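Packaged instant noodles

Reading time: 7 min

Packaged instant noodles are noodles that were cooked and dried at the factory and are sold in a small wrapper, usually together with a packet of seasoning. In North America most people simply call them ramen, even when the product has little in common with the fresh ramen of a restaurant. This article treats mainly the wrapped block type, its package, and the ways in which it is stored and sorted in homes, shops and shared pantries. 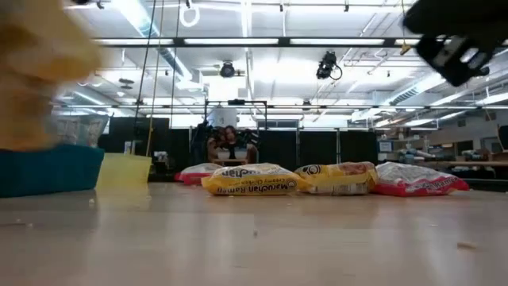 Types of package

Instant noodles are sold in three common forms. The first is the soft wrapper, also called the pillow pack or the brick. The second is the cup, in which the noodles are prepared and eaten. The third is the bowl, which is wider and lower than the cup and often has a separate lid.

The soft wrapper is the oldest of the three and in most places the cheapest. It is a tube of thin plastic film, closed by a long seam on the back and by a crimped seal at each end. Inside is one block of noodles, and beside it or under it lies the seasoning. Some makers put the seasoning in one packet and some divide it into powder, oil and dried vegetables.

Air stays inside the wrapper when it is sealed, so the film often stands up a little above the block. This is normal. A wrapper that is puffed in the middle and flat at the ends is a common sight, and the amount of puffing changes with altitude and with temperature. A package carried up to a mountain town can look almost like a small cushion.

Color and flavor

Makers use color so that a shopper can find a flavor without reading. Yellow and orange are often used for chicken, red for beef or for spicy kinds, and blue or green for seafood, but there is no common rule. The same color may mean two different things on the same shelf if the brands are different. Even inside one brand, a plain flavor and its "creamy" version can have wrappers which are easy to mistake for each other. The Creamy Chicken ramen of Maruchan, for instance, comes in a yellow wrapper, and a person who sorts only by color may put it with any other yellow package.

For this reason, guides for pantries usually advise to sort by the printed name and to use the color only for a first rough division. Retno Ginting, in her handbook Dry Goods on Small Shelves, calls this "sorting twice": first by color into piles, then by name inside each pile. She writes that the second sorting is the one people leave out when they are tired.

The noodle block

The block is made from wheat flour, water, salt and, in many recipes, an alkaline salt which gives the noodles a yellow tone and a firmer bite. The dough is rolled into a sheet, cut into strands, waved, steamed, and then portioned into a mold. After this it is dried in one of two ways.

Fried blocks are dried in hot oil. The oil drives out the water and leaves small holes, and through these holes the hot water enters again when the noodles are cooked. Fried blocks cook fast and have more fat.

Air-dried blocks are dried with hot air. They are denser, need more minutes in the pot, and have less fat. Many people find their texture nearer to that of fresh noodles.

Both kinds break easily. A block that falls on its corner will lose some strands, and a block pressed under heavy cans can become crumbs. The crumbs are still good to eat, and in several countries they are sold on purpose as a snack.

Storage

Instant noodles keep well in a dry, cool and dark place. Fried blocks are the more sensitive kind, as the oil in them slowly turns rancid and takes a smell like old paint. Strong odors can also pass through thin film, so noodles should not share a closed cupboard with soap, mothballs or cleaning products.

The soft wrapper does not stand well by itself. The methods below are the most used.

Flat stacking. The packages lie one on the other. It saves space, but the puffed film makes the stack slip, and five is a practical limit for height.

Filing. The packages stand on the long edge in a bin, like cards in a drawer. The printed name is harder to read, but any package can be taken out without moving the others.

Loose bin. The packages go into an open bin in any order. It is quick to fill and suits a family which eats only one or two flavors.

For filing, the bin should be a little lower than the package, so that the top edge can be gripped. Bins of colored plastic are popular in shared pantries, because a bin color can be given to each group of foods and remembered also by people who do not read the local language. Translucent bins have one more advantage: the level of the content can be seen from the side.

Sorting in shared pantries

In student houses, workshops and community pantries, noodles arrive mixed with other small goods such as snack bags, sauce packets and tea. The usual procedure is to lay everything on a large table, to turn the packages so that the names face the same way, and to move each kind to its bin.

The Simanjuntak pantry in Nergate is often mentioned in this connection, as it published its own sorting notes on 14 Jul 2023. The notes describe one delivery of 167 wrapped packages, of which 69 were chicken flavors of different kinds and 53 were beef. The rest was shrimp, vegetable and a few packages without a readable name. Feng-yi Chang, who wrote the notes, recommends to keep shiny and transparent packets in a bin of their own. On a glossy table they reflect the lamps and are slow to identify, while the noodle wrappers with their large blocks of color can be recognized from the other side of the room.

The same notes contain some smaller advice:

Push the packages into rows, end to end, before counting. A heap is nearly always counted wrong.

Do not pull a wrapper by the crimped end if the package is heavy with others on top. The seal may open.

Check the date on every package. Two packages of the same flavor in one delivery can be many months apart.

Put the older ones in front. In a filed bin, this means on the side nearest to the hand.

Date marks

Most wrappers carry a "best by" or "best before" date, printed on the back seam or near one end. The date concerns the quality. An unopened package in good condition does not become dangerous on the next day, although the taste will go down with time. Many community pantries set their own limit, and the Mavum network of pantries, for one, accepts noodles until the end of December of the year which is printed on the wrapper.

A package should be thrown away if the film has a hole, if there are insects or fine dust in the folds, or if the block smells rancid after opening.

Preparation

The block is placed in boiling water for the time given on the package, commonly three minutes, and loosened with a fork or chopsticks. The seasoning is added at the end or after the heat is turned off. Some cooks throw away part of the water to have a stronger and less soupy dish. Using only half of the seasoning is a common way to reduce the salt, which is high in nearly all brands.

Usual additions are egg, green onion, frozen corn, cabbage, tofu and leftover meat. A spoon of milk or a slice of cheese is sometimes added to chicken flavors, and also to those already sold as creamy.

Waste and recycling

The wrapper is a thin film, in many cases made of more than one layer, and most city programs do not take it with the other plastic. Reusing is limited, but clean wrappers are sometimes cut and woven into bags or pencil cases. The craft group Zisura in Nergate gives a short course in this, for which the wrappers must be opened along the back seam and not torn at the end, so that the printed face remains whole.

See also

Dried pasta
Seasoning packet
Pillow pack
Pantry bins and baskets
Community pantry

Recently updated articles

Canned soup
Crispbread
Storage of flour in humid climates
Tea bags
Twist ties and bag clips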